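Grivthorpe kitchen table project gathers first examples

November 30, 2018

A small team in Grivthorpe has begun collecting examples to teach a robot arm how to handle ordinary kitchen things. The work is being done by Clidance, which took over a unit at the Flenness estate in September.

A person guides the arm through a short job, such as moving a piece of play food from one spot to another, and the movements are recorded along with the camera views. Each job is repeated with the items laid out differently. The team wants 100 good examples of each one before any training starts, and has finished 16 of the 80 jobs on its list.

"The slow part is resetting the table," said Areti Lazaridis, who runs the sessions. "If everything goes back to the same place, the system learns the place and very little else."

Tariq Kiani, who checks the recordings, said clumsy attempts are kept — but in a separate set. The software, called Namboodiri, will be tried on the arm once 3 sets are complete.
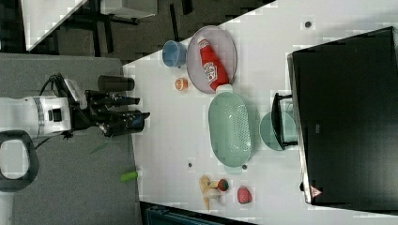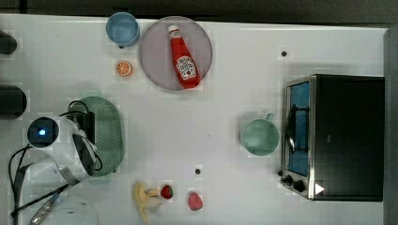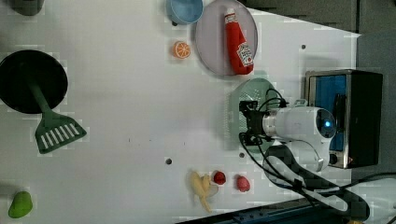

The ketchup bottle, the banana and the green colander on the white table.

Does the robot learn while the examples are being gathered?
The recordings are stored first, and training is done later on a separate computer.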